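Subject: Re: [handheld-grippers] Foam pads - how long do yours last?

Hi Clémence, hi all,

Sorry for the slow answer, we had half the club off with exams through May and I've only just got back to reading the list properly. Your message was a bit of a relief, to be frank, as I thought we were the only ones going through foam at this rate!

Clémence Rolland wrote:

> Hello everyone,
>
> We have started our second round of recordings with the hand-held gripper
> and the foam on the jaws is already looking tired. On the first pair we
> used a soft adhesive strip from the hardware shop and it tore after more
> than 200 demonstrations. The second pair is a firmer foam and it holds
> better, but small objects slip.
>
> Two questions. Do you replace both pads at once or only the bad one? And
> does anybody know if worn pads matter for the training, or only for the
> person holding the thing?
>
> We also have a disagreement here about whether to start each recording
> with the jaws open or closed. Please settle it before somebody cries.
>
> Clémence

Right, so, pads first. Ours are the dark grey foam, glued straight on to the inside faces of the jaw blocks, and they've gone fluffy round the edges in just the way you describe. The right-hand one is ragged along the bottom, the left one more along the top. I have a theory that it's down to me being right-handed and tilting the whole thing without noticing, but two of our members think it's rubbish and they may well be correct.
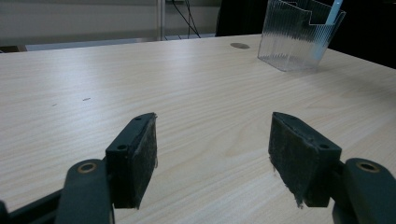

Judero Robotics Club - Manipulation Team

We change both pads together, always. We tried doing one at a time back in the autumn and it was a nuisance: the new side gripped, the old side didn't, and anything light (pen caps, the little Lüthi erasers we use as test objects) would swivel round as you lifted it. You could feel it in your hand and you could certainly see it in the recordings. So now when one is past it, both come off. It's a fiddly job. We take each jaw block off its arm first - two screws, keep them in a saucer - and scrape the old glue away with a plastic card. Please don't use a knife, one of ours did and there's now a gouge in the spare left block that I have to fill every time.

As for whether it matters to the training, I can only tell you what we found, and it was hardly a proper experiment. We've got 2,255 recordings in the Clatetti set as of last night, and they were done over four pairs of pads. When we trained on the lot, the policy did fine with fairly worn pads and fine with new ones. When we trained only on the recordings from the first pair, nice and fresh, it closed too gently once the foam on the real arm had packed down a bit. So my feeling is that a bit of wear in the data does you good, so long as the pads aren't actually letting go of things. I'd say carry on with yours until objects start slipping and then swap.

The other thing I'd suggest is writing down which pads you used. We didn't for the first 30 recordings and I still get teased about it. Now there's a column in the sheet called "pads" with a letter in it, and whoever fits a new pair moves on to the next letter. It takes no time at all and it has saved us a couple of long arguments.

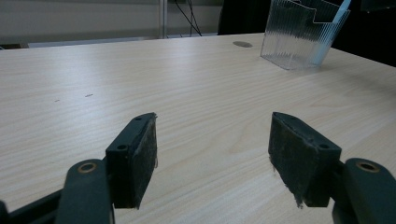 Open or closed: open! We start every recording with the jaws fully open and hold still for a slow count of two before reaching for anything. Our scripts read the widest gap in those first moments and scale everything else from it, so if you begin closed you have to do a separate calibration clip, and somebody will forget (me). If your software does it differently then I suppose closed is all right, but you did ask me to settle it and I'm settling it.

While I'm on, has anybody got the Cunura export to behave with long sessions? Ours is happy up to 2,000 clips and then takes an age to open the index. We've split the set in two for now, but then the numbering starts again from the beginning in the second half and it's driving me up the wall. If there's a setting for this I'd love to know what it's called. I've been through the menus twice.

Clémence, on the slipping with the firmer foam - have you tried roughing it up with sandpaper before you fit it? Only the face, and only lightly. We did it on the third pair and small things stayed put much better. They did shed a bit to start with, so give the table a wipe before you record. I've still got half a sheet of the softer stuff as well, and can post you a strip if you send me the size of your jaw faces. Measure the face and not the old pad, the old pads spread.

We're in the lab until half past six most evenings if anyone would like to do a call and compare grippers. I'd be very curious to see what other people have done about cable routing too, ours needs a rethink before the autumn.

All the best from the Judero lot,

and do let me know about the foam!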